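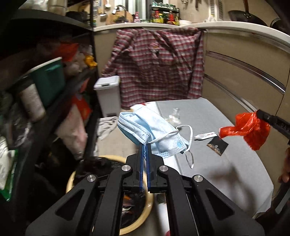
Clearing a kitchen table with two grippers: a crumpled face mask in one, a red plastic bag in the other, and a fork still to go.

How to Test Whether a Gripper Can Clear Your Table

Updated 11th August

Every few months a company tells us the kitchen is solved. Drakeven said so in March, with a very smooth video of a cup going into a sink. I would like to see the same arm deal with takeout trash. You can run that test yourself with a pair of hand-held grippers, a lined waste basket and ordinary litter, and you should do it before you believe anybody's success rate.

What you need

Two grippers, held by a person for now. A table you can reach from both sides. A basket with a bag in it, set on the floor close to the table. Then trash of mixed kinds: a disposable face mask, a plastic fork, a scrap of clear plastic, a small flat packet, a thin plastic bag.

Step 1. Lay it out badly

Drop the items and leave them how they land. Crumple the mask. Demo tables have everything spaced out and facing the camera, and a test on a table like that tells you very little.

Step 2. Start with the soft things

Close the jaws on a fold of the mask and lift slowly. Expect the ear loops to hang down and catch on whatever is near. A person deals with a loop without thinking. Software has to notice it first, and clear plastic on a pale table is harder still.

Step 3. Go after the flat things

The packet is the one I would bet against. Ribbed pads grip well once they have an edge between them, but getting under that edge is another matter. Try sliding it to the side of the table and pinching it there. Don't use your fingers. If you do, write it down as a failure.

Step 4. Let go over the basket

Open the jaws fully and wait. Thin plastic likes to cling. An item on the rim or the floor is a miss, even if it was picked up beautifully.

Step 5. Score it

Do 200 picks at least, spread over several layouts. Log the item, the grip, the drop and every time a human stepped in. My own log stands at 3,115 attempts, of which 2,682 ended in the basket with no help. Those were made by a person working the grippers, with a person's eyes and a person's patience. The policy I trained on them with the Mukix toolkit needed up to 18 tries to get hold of one packet.

Reading other people's numbers

Ask what was on the table, who put it there, and whether the resets were counted. Hirnier leaves the resets out. Baudry publishes them, and its score looks worse for it, but I trust it more.

Run the whole thing again after changing the pads. Worn ones gave me lower scores on forks.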